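Mixing damask walls with a fern print table, yay or nay?
Decorating > Walls and Surfaces
14 replies, 700 views

fernhopper
Posted Monday, 8:10 pm

OK I am way too excited about this and my household is tired of hearing it, so you get it instead. I've been lining little nook spaces with leftover wallpaper for a while now, and I finally went for two big patterns together! Beige paper with brown damask columns on the walls, and a pale fern print with orange blossoms on the tabletop. I was sure it would fight. I love it!!

The wallpaper is an old Grallent roll I got for 10 dollars, and the fern stuff is a Dunel remnant. 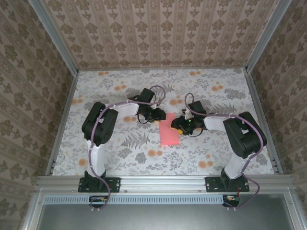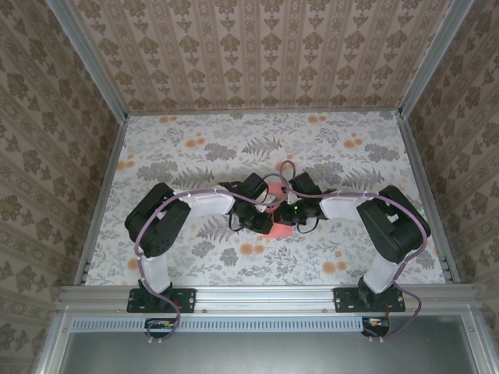

Same walls and same ferns in both.

So my question is whether to keep going with this combo in the hallway alcove, which is a lot bigger (30 inches deep, and you see it from the front door). I keep thinking the brown and the gray shouldn't work and then I look again and they do. Also, should the stripes of damask run up and down in there too, or could I turn them sideways?

plainpaint_pat
Posted Monday, 8:32 pm

Nay from me, sorry. Each one is nice. Together it's formal parlor on the walls and garden picnic on the table. I'd keep the ferns and paint the walls a flat cream.

oddrolls
Posted Monday, 8:41 pm

Totally disagree with Pat! The damask is in stiff columns and the ferns go every which way, so your eye can tell them apart right off. Two wandery florals would be a mess. And please don't turn it sideways, damask lying down looks like it fell over.

fernhopper
Posted Monday, 8:55 pm

"Looks like it fell over" lol, ok, up and down it is.

tuesdaytrim
Posted Monday, 9:04 pm

Love the orange! If the alcove gets the same treatment I'd pick up that peachy orange somewhere else, a lamp or a little dish. How does the table surface clean up? Mine (a Huvex one, light background like yours) took a tea stain and never let go of it.

fernhopper
Posted Monday, 9:20 pm

A barely damp sponge and no scrubbing, so far so good. I go with the print and not in circles. I haven't tested it with tea and I don't plan to, ha.

plainpaint_pat
Posted Monday, 9:26 pm

Still nay, but I'll admit the gray in the ferns is softer than I first gave it credit for. My worry is the size. A small nook can carry a lot of pattern. An alcove you walk past every day, I'd get sick of it by December.

oddrolls
Posted Monday, 9:38 pm

Then do the back wall in damask and leave the sides plain for a couple of weeks. If you miss the pattern, paper the sides. Groen makes a heavy paste that lets you slide the strip a bit while you line up the columns, and you'll want that in the corners.

fernhopper
Posted Monday, 9:47 pm

Ooh, I like that, back wall first. I've got about 14 feet left on the roll so I can do it without buying anything. Measuring tomorrow before work!

tuesdaytrim
Posted Monday, 9:51 pm

Cut the first strip long. I lost a whole drop once trying to match the pattern at the top.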